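Home Products Guides Support

Plillano Suture Pad: Set-Up and Use

Section 2. Laying out, stitching, staining

By now you should have the pad out of its tray and the tray out of your way. If the pad is still sealed, go back to Section 1, which is short and mostly concerns scissors.

2.1 Getting the pad ready

1. Lay the pad skin side up on the mat. The skin side is the one with creases. The other side feels like a cheap pencil eraser and will hold a stitch about as well.

2. Press down along each edge until the pad stops sliding. It will slide again during your third stitch, so press it down again then.

3. Decide where you'll work. The flat areas are easiest. The folds and mounds are there for people who have become pleased with themselves on the flat areas.

4. Cut 15 inches of practice thread. You will want to cut more. Long thread loops around everything in reach, including the loop you just made.

Note: Black thread shows up best against pink. The kit also includes a skin-toned thread, which is realistic and very hard to see. We suggest leaving it in the bag until December.

2.2 Working near a fold

1. Bring both tips in toward the fold and stop before they touch the pad. Check that you can see the spot between them.

2. Hold the tissue with one tip and keep the other free for the needle. Swap if you need to, but set the needle down first.

3. Take a small bite of tissue on each side. A large bite pulls the fold shut and gives the pad a pout that does not come out.

4. Keep earlier stitches clear of the spot where you're working. They catch on passing jaws.
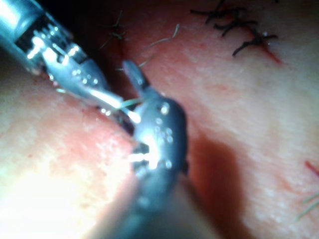 Fig. 2-A. Both tips at the fold. Row of black stitches at upper right.

Caution: Do not steady the pad with a fingertip on the far side of the fold. The needle is curved and comes up somewhere other than where you were looking.

2.3 Adding color

The small bottle marked Skurine Red is stage blood. It is optional. Using it is a good way to learn how much harder stitching gets when you can't see the edges, and also a good way to learn where the paper towels are kept.

1. Make your cut first. One pass, shallow, with the blade upright. A second pass over the same line gives you two lines.

2. Put 2 drops at the top of the cut and tilt the pad so they run down it. The bottle would prefer to give you nine.

3. Spread any excess with a gloved finger. It settles into the creases, so the pad will look a good deal worse than it is.

4. Start your first stitch at the upper end of the cut. Grip the needle near the middle of its curve and close the jaws all the way before you let go with anything else.

5. Draw the thread out to one side in a loose curve, away from the cut. Keep a hand off the slack, or you'll undo the last minute's work.

If the thread breaks, look at your jaws. Serrated jaws are made to grip needles, and they chew thread. Hold the needle by the needle and the thread by the end you plan to throw away.
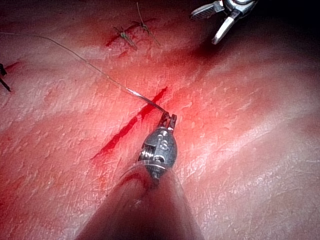

2.4 Starting over on a fresh area

Each pad is rated for 400 needle passes. You will not keep count, and neither did we after the first afternoon. Go by feel: when a stitch pulls straight through the surface with no resistance, that area is finished.

1. Remove old stitches with the Cropper snips. Cut beside the knot and pull the knot side. Pulling the other side drags the knot through the pad, and you'll hear it.

2. Wipe the pad with a damp cloth and plain dish soap. Stains that have been left overnight are now part of the pad.

3. Turn the pad until an unworked stretch is in front of you.

4. Open the jaws and practice coming down close to the surface, then stop short. Do this several times with no needle at all. It is dull, and most people skip it and then poke holes.

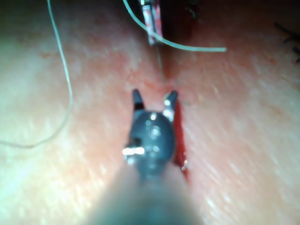
Fig. 2-B. Jaws open above the surface, beside a red-stained cut.

5. Close the jaws, lift, and move along a little. When you can stop at the same height each time, pick up the needle.

Caution: Never use alcohol or nail polish remover on the pad. The surface turns tacky and will collect lint for the rest of its life.

2.5 Putting it away

1. Count needles back into the foam block. If you are one short, do not walk around in socks.

2. Dust the pad lightly with cornstarch and return it to the tray. Do not stack pads face to face. They bond, and we do not refund bonded pads.

3. Cap the Skurine Red. Then check the cap.

Replacement pads are part no. 39. For the foam block, see the Driveo accessories list in Section 5.

Plillano guide, rev. June 2026. Text by Amirul Khoo. Questions: use the Support page. All rights reserved. Back to top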